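Flinen Toy Library: Your Questions Answered

What is the toy library?
It works like a book library, except you go home with puzzles, train sets, dress-up clothes and play food! We have more than 1,000 toys on the shelves at our Morrison Street room, and we add new ones every June after the summer drive.

Who can join?
Anyone who looks after a child. Parents, grandparents, foster families, babysitters, home daycares, all welcome. You don't have to live in Flinen (we have lovely members who drive over from Waletia).

What does it cost?
Membership is $12 a year per household. If that's hard right now, tell whoever is at the desk and we'll waive it. You won't have to fill anything out.

How many toys can I borrow?
Up to four at a time, for eight weeks. A boxed set counts as one toy, so the giant marble run is a great deal.

Can I renew?
Yes, once, as long as no one else is waiting. Reply to your reminder email or just call us.

What ages are the toys for?
Babies through 12. Each bag has a colored tag with the age range on it. Please stick to it for little ones who still put everything in their mouths!

Something broke. Are we in trouble?
Not at all. Toys get played with and toys break. Bring back all the pieces, even the sad ones. Rüdiger Rathjen runs our repair bench and he loves a challenge.

What if we lose a piece?
Check under the couch, then let us know. Small parts are free. For a big missing part we may ask for a few dollars.
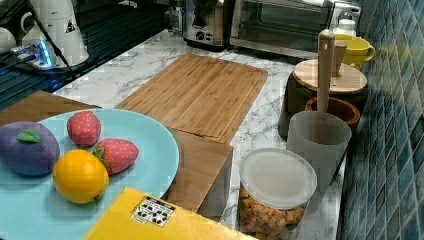
Which toys go out the fastest?
Play kitchens and anything to do with pretend cooking, by a mile. The Gruviser building sets are right behind them, and there's usually a wait list, so put your name down early.

How should I clean toys before returning them?
Wipe hard plastic with warm soapy water and let it dry. Fabric toys can go in a pillowcase on a gentle wash if the tag allows it. Skip the bleach, please.

Can I donate toys?
Yes please! Clean, complete and working is perfect. Drop them off any time we're open, before 4 p.m. if you'd like a hand carrying them in.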